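Wire basket

A wire basket is an open container made from metal wire that is bent, woven or welded into a grid. Wire baskets are used for storage, transport, washing and display. They are lighter than solid metal containers of the same size and allow air and water to pass through the walls.

Construction

Most wire baskets are made of low-carbon steel. The wire is drawn to the required thickness, straightened and cut to length. In a welded basket, the crossing wires are joined by resistance welding, in which an electric current heats each contact point while electrodes press the wires together. The flat grid is then folded into shape on a press brake, and the corners are closed with further welds or with wrapped wire.

Woven baskets are made without welds. The wires are crimped before weaving so that each one locks against its neighbors. This method is slower but tolerates repeated bending better than spot welds do.

The rim carries most of the load when a basket is lifted and is usually made from heavier wire than the walls. Handles may be formed from the rim wire itself, welded on as loops, or hinged so that they fold down. 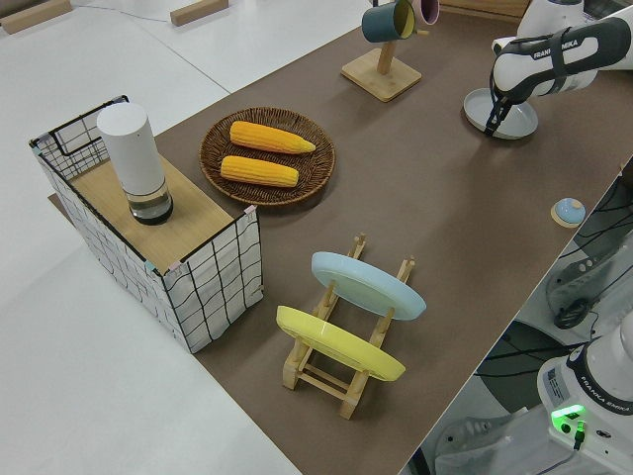

Finishes

Bare steel wire rusts quickly in humid air. Common finishes include zinc plating, chrome plating, powder coating and dipping in PVC. Powder coating gives an even color but can be thin at the cut ends of the wire, where corrosion often starts. Stainless steel baskets need no coating and are preferred in food handling and laboratory work.

Liners

A liner keeps small items from falling through the grid and protects soft goods from snagging. Cotton, linen and polyester are typical materials. Liners may be folded over the rim, tied at the corners or clipped to the wire – removable types can be washed separately.

Load and stacking

The capacity of a basket depends on wire thickness, grid spacing and the strength of the joints. Failure usually begins at the welds near the base. Stacking baskets have tapered walls or swinging support bars, which allow them to nest when empty and stand on one another when full.

Regional production

In Penoncombe, wire baskets were produced at the Gill works, which supplied laundries and bakeries. The works closed after production moved to Pletden. Its pattern books were cataloged by Annick Lévesque and list 27 basket forms, 8 of them with hinged handles.

See also

Wire mesh
Shopping basket
Gabion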